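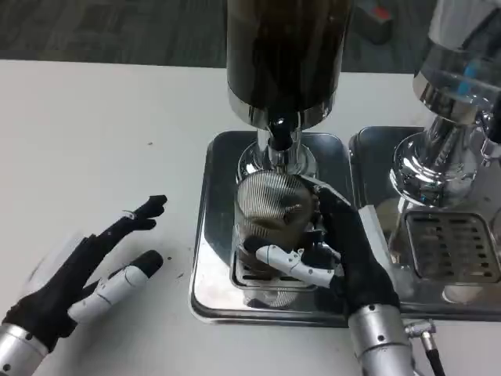
Protokoll der Wartungsrunde Zelle 2 (Kaffeeausgabe), Werkstatt Prikitz, Donnerstag, 23. April 2026. Anwesend waren Mechanik, Steuerung, Einkauf und der Bereich Ausgabe, der Lieferant Himdale war telefonisch zugeschaltet, allerdings nur bis TOP 3. Ausgangspunkt war die Greifhaltung der rechten Hand am mittleren Gerät: vier Finger im schwarzen Handschuh über Rand und Seite des Glases, der weiße Daumen quer davor, etwas unterhalb der Mitte. Himdale nennt das den Sollgriff. Die Mechanik hält dagegen, dass der Daumen in dieser Stellung drückt und der Handrücken die Last gar nicht aufnimmt. Ob das auf Dauer gut geht, konnte niemand in der Runde belegen, auch Himdale nicht.

TOP 1: Letztes Protokoll
Genehmigt mit einer Änderung. Unter »Daumenantrieb rechts« stand »behoben«. Die Mechanik bittet um »getauscht«. Die Ursache ist nach wie vor nicht bekannt, und getauscht wurde auch nur der Antrieb, nicht die Lagerung.

TOP 2: Rechte Hand, Kraft und Spiel
Seit dem Tausch hat die Hand laut Zähler 1.128 Griffe gemacht. Himdale gibt für die Daumenschrauben ein Nachziehintervall von 500 Griffen vor. Nachgezogen wurde einmal, bei 751, und da saßen zwei Schrauben bereits locker. Himdale führt das auf das verspätete Nachziehen zurück. Die Mechanik hat gefragt, woher die 500 stammen, und als Antwort »Erfahrungswerte« bekommen. Auf die Nachfrage, an welcher Hand und mit welchem Glas, kam der Hinweis auf das Datenblatt. Im Datenblatt steht dazu nichts.
Die Steuerung schlägt vor, die Schließkraft am Daumen zu senken. Gegenargument aus der Ausgabe: Das Glas ist durch die Struktur auf der Oberfläche zwar griffiger als das glatte, das vorher benutzt wurde, aber der Handschuhstoff ist an den Fingerkuppen nicht mehr neu. Mit weniger Kraft rutscht es womöglich, mit gleicher Kraft arbeiten sich die Schrauben heraus. Beides gefällt keinem.
Beschluss: Bis auf Weiteres wird alle 200 Griffe nachgezogen und das Ergebnis je Schraube eingetragen. »i. O.« reicht als Eintrag nicht mehr aus. Die Schließkraft bleibt vorerst, wie sie ist, damit man die Werte überhaupt vergleichen kann.
Schraubensicherung: Die Mechanik möchte mittelfest sichern. Himdale rät ab, weil die Gewindeeinsätze im Daumen aus Kunststoff seien. Schriftlich liegt das nicht vor. Angefordert.

TOP 3: Kabel am Unterarm rechts
Der Stecker sitzt seitlich am silbernen Unterarm, das schwarze Kabel läuft von dort nach unten weg. Beim Schwenk vom mittleren zum rechten Gerät zieht es, das hat die Steuerung im langsamen Handbetrieb nachgestellt. Himdale hält den Biegeradius für ausreichend — gemessen wurde er dort offenbar an einem Arm ohne Tisch. Die Mechanik will eine Zugentlastung eine Handbreit hinter dem Stecker und eine Schlaufe mit mehr Luft. Himdale weist darauf hin, dass eine zusätzliche Schelle am Unterarm die Gewährleistung berühren könne. Auf die Frage, ob »könne« ja oder nein heiße, wurde eine Rückmeldung bis Juni zugesagt.
Beschluss: So lange wird nicht gewartet. Es wird eine Klettschlaufe gesetzt, die rückstandsfrei abgeht. Gebohrt und geklebt wird nicht.
Himdale verlässt das Gespräch.

TOP 4: Aufstellung der beiden Geräte
Die Kaffeegeräte wurden von Yazdani geliefert und stehen frei auf der weißen Platte, jedes auf seiner polierten Tropfschale. Die Steuerung hat die Greifpunkte auf die Mitte des Abtropfgitters eingelernt, nicht auf die Tischkante. Wird eine Schale beim Putzen verschoben, stimmt der Punkt nicht mehr, und die Hand fasst neben das Glas oder stößt an den Auslauf. Die Ausgabe versichert, dass beim Putzen nichts verschoben wird. Die Steuerung hat daran Zweifel und verweist auf ihre letzten drei Nachlernprotokolle.
Vorgeschlagen wurden Anschlagwinkel an der Platte. Der Einkauf fragt, ob nicht Klebemarken genügen. Klebemarken hatte die Zelle schon, sie waren nach kurzer Zeit abgewischt.
Beschluss: Zwei Anschlagwinkel je Schale, verschraubt, Muster zunächst nur am mittleren Gerät. Wenn das Muster nach vier Wochen Abweichungen zeigt, reden wir noch einmal über die Kamera.
Ergänzung zur flachen hellen Leiste, die schräg über den Schalenrändern zwischen den Geräten liegt: Sie steht in keiner Stückliste und in keinem Aufbauplan. Eine Hälfte der Runde hält sie für ein Abstandsmaß, die andere für ein liegen gebliebenes Teil. Solange das ungeklärt ist, gehört sie nicht in den Arbeitsraum der rechten Hand. Die Mechanik nimmt sie heraus und prüft danach, ob der Abstand der Schalen noch passt.

TOP 5: Reinigung
Auf der Platte liegen vor der mittleren Schale ein paar dunkle Krümel, also in Reichweite der linken Hand. Die Ausgabe sieht darin kein Problem. Die Mechanik schon: Was auf der Platte liegt, hängt irgendwann im Stoff, und unter dem Handschuh sind die Fingergelenke offen. Der Reinigungsplan sieht die Platte nur zum Schichtende vor.
Beschluss: Abwischen auch vor jedem Einlernen und vor jedem Handschuhwechsel. Während des Wischens sind beide Arme stromlos, nicht nur auf Halt. Bisher wurde das unterschiedlich gehandhabt.
Die Handschuhe selbst: Der Einkauf hat ein günstigeres Modell angeboten. Die Angaben zum Abrieb klingen gut, stammen aber vom Verkäufer. Ein Paar wird bestellt und nur rechts gefahren, links bleibt der bisherige Stoff.

TOP 6: Linke Hand
Die linke Hand liegt beim Greifvorgang links offen auf der Platte, Zeigefinger in Richtung des mittleren Geräts. Laut Himdale ist das eine Ruhestellung. Die Steuerung merkt an, dass der Antrieb in dieser Stellung trotzdem Strom zieht, rund ein Drittel des Werts beim Greifen. Ruhe sieht für uns anders aus. Geprüft wird eine Ablage weiter links, außerhalb des Wischbereichs.
Die kleine Schlaufe am Knöchel des Zeigefingers ist in der Dokumentation nicht erklärt. Sie bleibt dran, bis jemand bei Himdale sagt, wofür sie da ist.

TOP 7: Anfrage Geltlow
Geltlow möchte eine baugleiche Zelle und fragt nach der Verfügbarkeit im Dauerbetrieb. Der Vertrieb hätte gern heute eine Zahl gehabt. Es gibt keine, die man weitergeben sollte. Die Ausfallzeiten wurden bis März nur als »kurz« oder »lang« notiert, und Stillstände durch Nachlernen fehlen ganz. Geltlow bekommt die Auskunft, dass die Auswertung läuft. Eine Vorführung kann stattfinden, aber mit dem Hinweis, dass daneben jemand steht.

Offene Punkte
Mechanik: Schraubenliste anlegen, Klettschlaufe setzen, Leiste entfernen, Winkelmuster bauen.
Steuerung: Greifpunkt mittleres Gerät nach Montage der Winkel neu einlernen, Stromaufnahme links über eine volle Schicht mitschreiben.
Einkauf: ein Paar Handschuhe, schriftliche Auskunft Himdale zu Gewindeeinsätzen und Schelle.
Ausgabe: Reinigungsplan ändern und am Tisch aushängen.

Nächste Runde nach den ersten drei Einträgen in der Schraubenliste. Himdale wird wieder eingeladen, diesmal bitte bis zum Ende.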